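Skoltarar adds round-table meeting rooms to its Eleck furniture hire range

Office furniture supplier Skoltarar has extended its Eleck hire range to cover small meeting rooms, with delivery open to new customers from September. The range was previously limited to desks and storage for open-plan floors.

The new part of the range is meant for rooms where up to four people sit together for a short talk or an interview. Each set is built up around a round table, and customers choose the chairs, storage and window blinds that go with it. Sets can be hired for as little as 2 months and kept for as long as the customer wants them.

Duvance, a property management firm, is the first customer. It has ordered furniture for 14 small rooms over two floors of its Rojanasak building, which is let to small firms on short leases. Work in 13 of the rooms is finished. The last will be fitted out when the present tenant moves to a larger office upstairs.

"Our tenants told us they wanted a table that people could pull a chair up to from any side," said Si-woo Yeon, who manages the Rojanasak building for Duvance. "The old rectangular tables took up the whole middle of the room and you had to squeeze past to reach the window. We tried one round table for a month and then ordered the rest."

Delivery takes place outside office hours. The fitting team brings the furniture up by goods lift, puts the tables together in the room and takes the packaging away the same evening. Tables that are damaged during the hire period are repaired on site where possible, or replaced.

Skoltarar now has nearly 1000 pieces of furniture out on hire. Items that come back are cleaned, checked and hired out again at a lower monthly rate. Customers who would like returned furniture should say so when asking for a quote, as stock changes from week to week.

Room plans can be sent to the Skoltarar sales desk, which will reply with a suggested layout and a price. A visit to measure the room is free of charge and can be booked for any time between 8am and 4pm.

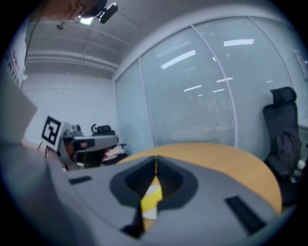
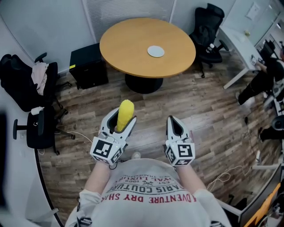 Both photographs: round table and black office chair seating in a small meeting room.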